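Subject: Re: finger pads creeping on the hand-held grippers

Asanka Gazi wrote:
> Mine start to slide after a long session and the tips no longer meet
> square. Do you glue the pads, or just press them on and hope? And what
> are you doing about the pivots?

Hello Asanka, and hello everybody,

I press them on, no glue. I did glue a pair once, back in October, and spent a whole evening scraping it off again, so please learn from me! Wipe the fingertip with alcohol, let it dry completely, then push the pad on from the tip downward and close the fingers gently on a folded cloth.
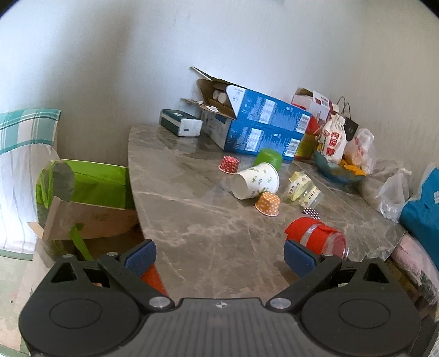 The pivots are the part I would look at first. If an arm has any side play, the pad gets dragged at an angle every time you close, and no amount of cleaning will cure that. I go over the silver screws on both arms before each session, a small nip and no more, and then try the fingers wide open over the table to see that they swing freely. After that I like to check on thin, light things, and paper baking cups are wonderful for it - the orange one with the white dots would show a crooked grip right away, long before a solid cup did. My log for the Vomis pair is up to 2092 closes, and I change pads at the first shiny patch.

If you run two grippers at one table, do them both on the same day. I let one go 46 closes longer than the other last spring and they felt like two different tools (my wrist noticed before I did).
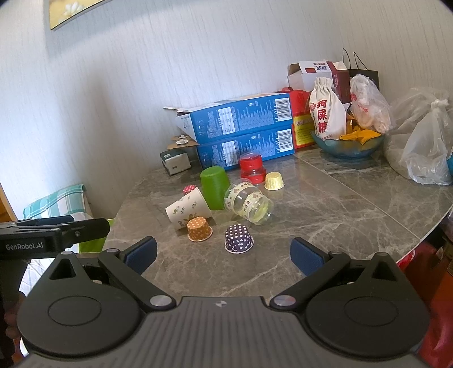
Thambiah wrote back to me off list that the pads should be swapped left for right halfway through their life, and that doing so got 175 extra closes out of the last set from Bateo. I haven't tried it yet but I certainly mean to, and I'll post the log when I have.

Warm wishes to all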